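Feb 14, 2022
Fabric abrasion, coated canvas, batch 2

Carried on from Vesna's page. Four swatches of the Heldale canvas cut on the warp, four on the weft, all conditioned overnight in the cabinet. Abradant changed before the first run. Old disc was worn through at the rim and I suspect it had been that way for the last two weft runs on batch 1. Treat those as doubtful until repeated.

Warp 1: first broken yarn at 2630 cycles.
Warp 2: stopped at 1075. Clamp had slipped a quarter turn and the swatch was puckered under the ring. Void, not averaged.
Warp 3 and 4: still running when I wrote this.

Mass loss on warp 1 was 114 mg, against 117 mg for the batch 1 equivalent. Within what the balance drifts over a morning, so no claim made for the new coating. Howard wants it reported as an improvement. I have told him to wait for the weft.
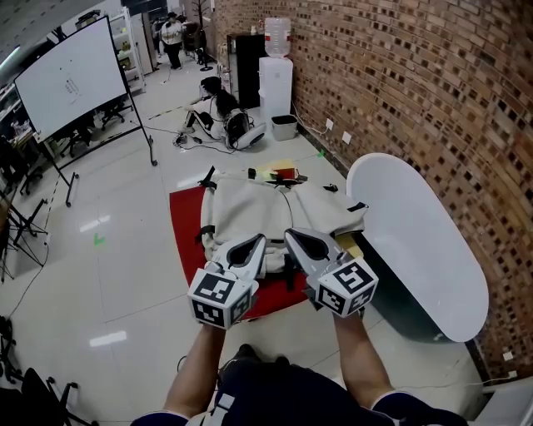
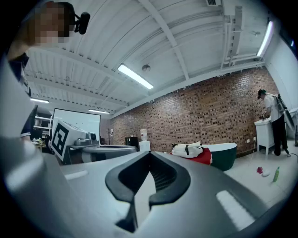
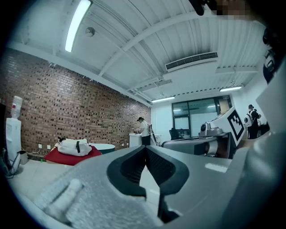 Coating side is harder to judge. Under the loupe the Skoken finish goes cloudy well before any yarn breaks, and the end point in our method sheet only mentions yarns. Bình scores clouding one to five by eye, Rok scores it one to three, and the two columns in the old log can't be merged. Proposal: keep Bình's scale, rescore the retained swatches from May under the same lamp, strike out Rok's column with a note.

Seam strength not started. The lower jaw on the tensile frame still has the smooth faces fitted and coated canvas will creep out of them. Serrated faces are in the second drawer, with one screw missing. Imogen is ordering from Oretti.

To do:
Repeat warp 2 with a new swatch, clamp tightened with the wrench.
Weigh warp 3 and 4 after an hour in the cabinet, same balance.
Ask Krasniqi for the coating weight on this roll. The label gives width and length only.
Weft 1 to 4 after that, fresh disc for each pair.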